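Two Hours at Harries, Where the Undead Are Made to Order

If you ever wondered why every movie vampire has the same cheekbones, the answer is a former carpet warehouse in Cultumstead. Harries has been supplying the film business with fangs, wounds and severed heads for 28 years, and one afternoon in June it let the public in.

I paid my four dollars and got a sticker. The woman ahead of me had come as a corpse bride and was told, kindly, that the veil couldn't go near the ovens.

Our guide was Horacio Leiva, who has sculpted zombies for longer than most of them were alive. He took us down the mold corridor, past 2,482 plaster faces on steel shelving. A few are famous. He wouldn't say which, though he did let slip that one leading man's chin was added later, at the request of the chin's agent.

The electronics wing handles blinking eyes, twitching hands and anything else that has to move on cue. Half our group drifted off here looking for the restroom. I stayed and learned that a decent werewolf snarl takes up to 61 separate movements, more than I've seen in some entire performances.

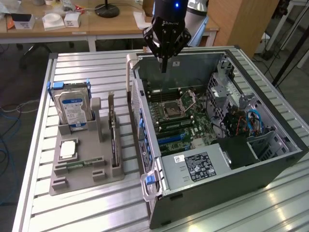
The Head Room

Everybody came for this. Iolo Griffiths runs the finishing bench, punching hair into silicone scalps one strand at a time while listening to cricket. He was working on a duchess for "Kodham," a ghost picture shooting up at Clurdale, and she already looked tired of the press tour.

I asked if he watches the movies. "Only up to the bit where they blow up my head," he said.

The gift shop sells fangs in two sizes. I bought the large and can't close my mouth.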